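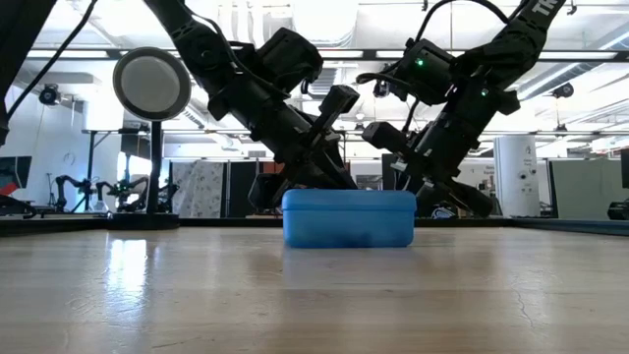 Branislav Hudec has heard the pitch for the Hukham comics revival four times now, and he still won't say he believes in it. He drew the last eight issues of the original run, back when the character was a lighthouse keeper who could hold back the tide, and he was paid late for every one of them. The new owners want him to come back. He says he is thinking about it, in the tone people use for a timeshare. Talk of relaunches makes him reach for a comparison, and the nearest one to hand is a blue plastic container with the lid on, the sort that sits on a table for years. "You could tell me there's anything in there," he says. "Spare buttons. A new golden age. I'd want the lid off before I clapped."

The publisher, Zervas, bought the rights last year along with a bundle of other titles that had gone quiet. The announcement promised a monthly book, a younger cast and, further down the page, "opportunities across screen and audio." Hudec read it out to me over the phone and stopped at that line.

"That's the product," he said. "The comic is the brochure."

I put this to Assunta Negri, who is editing the relaunch and who has, I should say, been straightforward with me at every stage. She doesn't deny that somebody upstairs would like a television series. She would like one too. What she objects to is the idea that the book is only there to be sold on.

"I've got scripts for the first arc and they're good scripts," she says. "If no one ever films them they're still good scripts. People have been saying comics are just pitches since before I could read, and I've been reading them for a long time."

Are they good? I was allowed to see one, the opener, with the last three pages removed. It moves quickly and there is a decent joke about a ferry. The new Hukham is a marine biology student who inherits the lighthouse from an uncle she has never met, and I have read that inheritance before, with a shop, a sword and once a funeral parlour. Negri laughed when I told her so. "There are only so many ways to get a young person into a building," she said.

Hudec's complaints are older and more particular. He and the writer, Spyros Manolakis, made up most of what people remember about the series: the drowned town of Vatcombe, the tide clock, the villain Grarkolness with his coat full of eels. Neither of them owns any of it. They signed what they were given, as nearly everyone did, and the paper said the work belonged to the company.

"Was I cheated? I don't know," he says. "I was a grown man with a pen. I could read. I read the page rate and I stopped there."

He was getting $71 a page at the end, pencils and inks, which he thinks was a bit under what others got and a bit over what he'd been getting before that. The final issue sold 400 copies through one Melbourne shop alone on its first weekend, a figure he still quotes, and he still doesn't quite trust it. The shop's owner told him. The shop's owner also had boxes of the thing out the back for years.
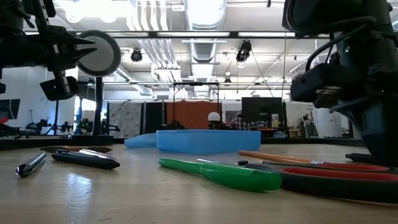
Pens and scissors out on the table.

He draws most mornings, mainly birds, and commissions when they come. Grarkolness is what people ask for. He has drawn the coat so often that he has stopped liking it, and he charges extra for the eels. None of that money goes to Zervas, and so far the company hasn't asked. He wonders how long that will last if a series gets made.

I asked Negri. She said there was no plan to go after anyone selling sketches. I asked whether that would be put in writing, and she said she would find out. At the time of writing she was still finding out.

Manolakis is harder to pin down. He moved out of comics into teaching and answered my questions by email, one line at a time. On whether he'd been offered work on the new book: "Consultant." On what that meant: "A lunch." On whether he'd accepted: "It was a nice lunch."

He did eventually send a longer message, and it was warmer than I'd expected. He wrote that he had never thought of Hukham as his, that he had pinched the tide clock from a radio play he half remembered, and that a student of his had once turned up in a homemade lighthouse keeper's coat without knowing who he was. He hadn't told her. "I'd rather the new people made a mess of it than nobody touched it," he finished. "Branislav disagrees. He always did, it made the pages better."

The fans aren't settled either. Evdokia Kontogiannis has kept a newsletter about the series going since long before there was any news to put in it. She is pleased about the relaunch and suspicious of it in about equal parts, and her readers write in to tell her she's leaning too far one way or the other.

"I've seen the promo art, and the lighthouse is the wrong shape," she says. "It's a small thing, but it's on the cover of every issue. If you didn't look at the covers, what did you look at?"

Negri says the lighthouse was redesigned on purpose, to read better on a phone. Kontogiannis had guessed as much and printed it the week before, with a drawing of the two side by side.

She'll still buy the book. Some 400 people get her newsletter and she expects most of them will too, at least for the first few months. After that she thinks it depends on whether the monthly schedule holds. The old series never managed to be monthly for more than half a year, whatever it said on the cover, and Zervas has already let one of its other revivals slide to every second month without mentioning it anywhere I could find.

The first issue is due in April. When I asked Negri if it was finished, she said it was "at the printer in spirit," then asked me to leave that out, then said I could leave it in.

There is a contract at Hudec's place with his name typed in it, for a run of covers. It has a creator credit, which the old one didn't, and a share of anything made for the screen, which the old one also didn't. The share is worked out after costs. He has asked for a list of what counts as a cost and has been sent a definition that uses the word "reasonable" more than he'd like.

"Maybe it's fine," he says. "Maybe they're decent people and it's a fine contract. I've been told that by decent people before."

He has done a rough for the first cover anyway. It has the old lighthouse on it.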